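Lomow Wins the One Nobody Wanted to Host

The preseason soccer tournament at Negri Field has been described by its organizers as a tune-up, a showcase and, in one optimistic email, a festival. On the evidence of the opening night it is a place where grown men go to pull hamstrings in front of 600 people.

Lomow beat Tremex 5-3 in a game that had eight goals and perhaps two good passes. Tremex led by two after 20 minutes and then appeared to lose interest in defending corners, a habit that cost it a playoff spot last season and has survived the summer in excellent health. Four of Lomow's goals came from set pieces. The fifth came off a Tremex knee.

"We scored three, and most nights that should do it," said Tremex coach Osvaldo Dal Bello, who spent the second half sitting on a cooler with his arms folded. "I'd like to see us mark somebody. Anybody. It could be one of our own players to start."

Lomow captain Ginevra Fontana's brother Paolo got the first two, both headers, and left at halftime with a tight calf. The club expects him back for the season opener. It also expected him back last April, so make of that what you will.

The winner of the final takes home a check for $1,000, which should cover gas and a decent portion of the tape. 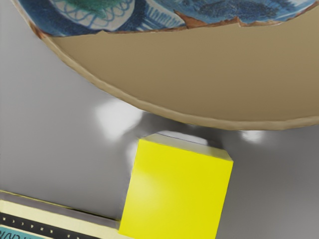 Priller still looking for a keeper

In the late game, Priller drew 0-0 with the host side and went out on penalties, 7-6, after its backup goalkeeper guessed left on every single kick. The host team caught on by the second one.

Priller's regular keeper is away until the end of the month, and the club has been trying out replacements all summer – one was a midfielder, and another turned out to have a job on game nights. A signing is promised before the league schedule starts.

Lomow meets the hosts in the final, with kickoff at 7 p.m. Priller and Tremex play for third place at 5 p.m. on the side field. Parking is free behind the north stand, and the snack bar says it will have buns this time.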